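El kilo de lentejas ya no es lo que era

La legumbre, refugio histórico del final de mes, se ha apuntado a la subida. En los supermercados Drornel el paquete de lenteja pardina de un kilo cuesta hoy 2,65 euros, y el garbanzo lechoso ha pasado a la balda de la altura de los ojos, que es donde las cadenas ponen lo que quieren que uno compre sin agacharse. Hace un año vivía abajo del todo, junto al alpiste.

El dato sale del barómetro de la cesta que elabora la consultora Medix, publicado a mediados de agosto, mes en el que casi todo el mundo está pensando en sandía. El informe sigue los precios de 402 artículos de alimentación y limpieza en tres cadenas – Drornel, Grekov y Bang – y concluye que los alimentos secos de toda la vida se han encarecido un 17 por ciento en doce meses. Los platos preparados, en cambio, apenas se han movido. Quien lleve años oyendo que cocinar en casa sale más barato puede ir revisando el argumento, aunque todavía se sostiene.

La lista de los que más suben parece escrita por una abuela con prisa: lentejas, alubias blancas, arroz redondo, harina, aceite de girasol, huevos. Los que menos, según el mismo informe, son las pizzas refrigeradas, los refrescos de marca blanca y las galletas con forma de animal. Medix se abstiene de sacar conclusiones dietéticas, pero dedica una página entera a las galletas.

Grekov atribuye la subida al transporte, a la cosecha y a los envases, por ese orden, en una nota de dos párrafos que es idéntica a la que envió en primavera para explicar el precio del café, salvo por la palabra café, que sigue apareciendo una vez en la última línea. Bang ha preferido no comentar el barómetro y anunciar una nueva tarjeta de fidelidad. Drornel recuerda que mantiene congelados los precios de una selección de productos básicos; entre ellos figuran las velas de cumpleaños y el agua destilada para la plancha.

Mientras tanto, los paquetes adelgazan. El barómetro ha detectado arroz de 900 gramos donde antes había un kilo, y una bolsa de alubias de Bang que ha perdido 50 gramos y ha ganado un dibujo de una masía. El formato se anuncia como «nuevo tamaño práctico». Por qué el anterior no lo era queda sin aclarar. La ley obliga a indicar el precio por kilo en la etiqueta del estante, y ahí está, en efecto, en un cuerpo de letra que premia a quien haya salido de casa con las gafas de cerca.

La compra tipo que utiliza Medix, pensada para un hogar de cuatro personas, se ha puesto en 769 euros al mes. Incluye carne dos veces por semana, pescado una vez y una cantidad de yogures que cualquier familia con adolescentes considerará optimista. No incluye vino, ni comida para el perro, ni esa bandeja de embutido que entra en el carro cuando se va a comprar con hambre.

En los hogares la respuesta es la habitual. El informe recoge las contestaciones de 2654 compradores, y la táctica más repetida consiste en repartir la compra entre varias tiendas, con el pan en un sitio, la fruta en otro y el detergente donde toque la oferta. La segunda es congelar. La tercera, hacer menú semanal, la practica mucha gente el lunes y bastante menos el jueves. Hay también un grupo que declara comprar «solo lo necesario» y que gasta, según la misma encuesta, un poco más que los demás.

La tabla por cadenas deja a Drornel como la más barata en legumbre y a Grekov en lácteos y huevos. Bang gana en limpieza del hogar, así que la cesta perfecta exige tres aparcamientos y una mañana libre. El informe no descuenta la gasolina. Sí advierte de que las diferencias se estrechan cuando se compran marcas propias, muy parecidas entre sí, hasta en el color de la etiqueta.

Tampoco ayuda la comparación con el mercado municipal, que Medix incorpora por primera vez. La legumbre a granel sale algo más cara que la envasada, pero se puede pedir justo la que se va a usar, y en algunos puestos la ponen en remojo la noche anterior si se encarga antes de las ocho de la tarde. El servicio es gratuito y, de momento, no requiere descargarse ninguna aplicación.

Para el otoño, la consultora espera que el arroz se estabilice y que la harina baje unos céntimos. De las lentejas no se atreve a decir nada. Las tres cadenas preparan ya sus campañas de vuelta al cole, con descuentos en zumos individuales, pan de molde sin corteza y fiambre en lonchas, productos que apenas habían subido. El cocido no tiene campaña prevista.

El próximo barómetro ampliará la muestra a las conservas de pescado. Quien tenga sitio en la despensa quizá quiera ir echando un vistazo a las sardinillas.

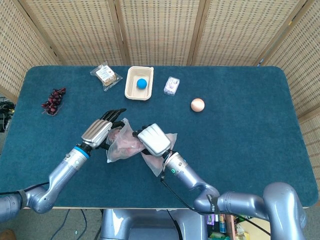 Dos manos robóticas sujetan una bolsa de plástico translúcido sobre una mesa.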